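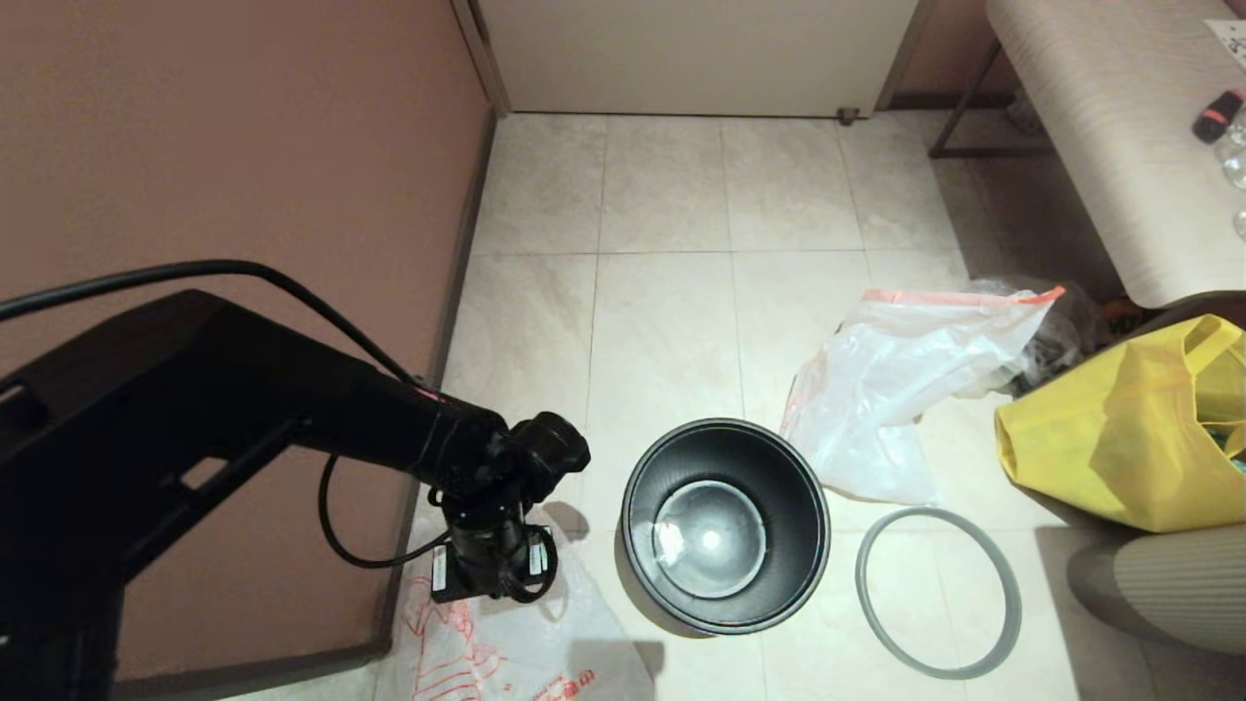
*Left arm over the bin station, printed bag underneath, gray ring, apparently the bin's lid ring, off to the right.*

January 12, 2019. Notebook, left arm, bin cell.

Started on the wrist cable, as one does. Fault log had the gripper dropping off the bus five times overnight, always with the forearm low and the wrist rolled well over. Saithong's support page suggests reseating the connector, then reseating it again with more conviction. Did both. Then moved the arm through the roll by hand with the meter on the pair and got an open circuit near the end of travel, every time. So it's the cable, and the connector has my apology.

Replaced the lower run with a spare from the Pirosik drawer. The old one had gone soft right behind the strain relief, where I'd zip-tied it too tight in a fit of tidiness. New rule: the lower loop stays long and ugly. If it looks neat, it's going to fail. The upper loop I left alone apart from moving one clip seven millimetres toward the elbow, which stops it rubbing at full reach.

Torque on the wrist flange screws was all over the place. Redid them in a cross pattern, with a dab of the blue stuff, and put paint marks on so the next person can see at a glance whether they've wandered.

Fingers next. The Estine firmware re-zeros them on power-up by closing until the current rises, and it's happy to call a bit of grit "closed". That explains the thin bags sliding out on the lift. 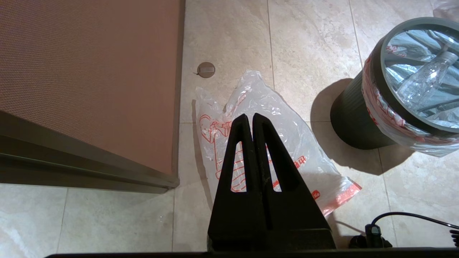

Wiped the inside faces with isopropyl, closed them on a strip of paper and pulled. It gripped at the tips and let go further down, so I shimmed the left finger and ran the zero again. Second pull tore the paper. Good enough for bin liners, which are not a precision part whatever the Fonow task sheet says about tolerances.

Wrist camera calibration redone afterward, because the shim shifts the tip and the old file doesn't know that. First attempt was rubbish. The tiles are glossy and the overhead light put a lovely white blob in the middle of the target. Turned off the one light, second attempt fine. Saved over the old file, after making a copy, having learned that particular lesson in some other notebook.

Cycle counter read 4000 when I powered down. Grease is due at the elbow and there's none in the cupboard, only the empty tube somebody thoughtfully put back.

To do:

- order grease, colour doesn't matter, grade does
- nine more M3 cap screws, the short ones
- check the right arm for the same zip tie crime
- run the liner task with the new zero and read the log before touching anything else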